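Vuelve el mercado de trueque de Idero, y con más mesas

¡Por fin tenemos noticias del trueque! Me lo contó ayer Itziar Peñalver mientras hacíamos cola en la panadería: este otoño se pasa a la antigua lonja de Ustano, que tiene techo (el año pasado acabamos todos empapados, yo con una caja de novelas hecha sopa).

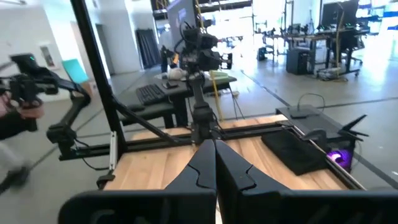 Se puede llevar ropa, libros, plantas y juguetes, hasta 8 cosas por familia. Yo ya tengo apartada una cafetera que me da pena soltar, pero bueno. Los puestos cuestan 2 euros y quedan pocos, así que daos prisa.

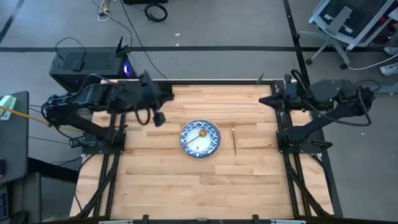

Última modificación: 29/10/2026

Para apuntarse hay que hablar con Eliseo Ledesma en la biblioteca, por las tardes. ¡Nos vemos allí!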